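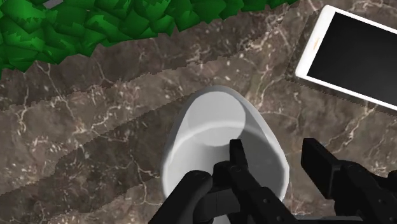
3.2 Household survey

Respondents were drawn from the Girnau panel, which held 2,662 active households in August. Each household kept a kitchen waste diary for 13 days. Diaries with more than two blank days were dropped. Entries were coded by food type and by the reason given for discarding, following the scheme in Bedent.
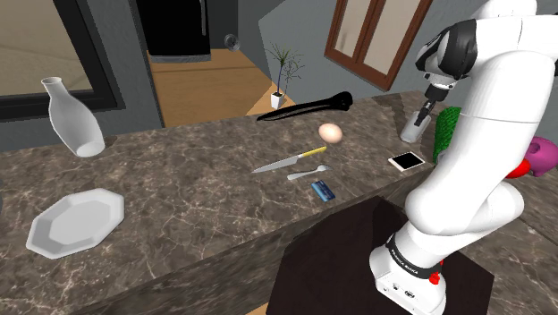
Figure 2. Kitchen counter with household items.

Storage space was recorded separately from preparation space. In the diary form, a counter was treated as preparation space even when other things were kept on it, so a surface like the one in Figure 2, with a plate, a knife and a vase on it, would be entered under preparation only. Households reporting no counter were asked about tables instead. The coded file contains 3,405 discard entries, of which bread and cooked vegetables were the most frequent types.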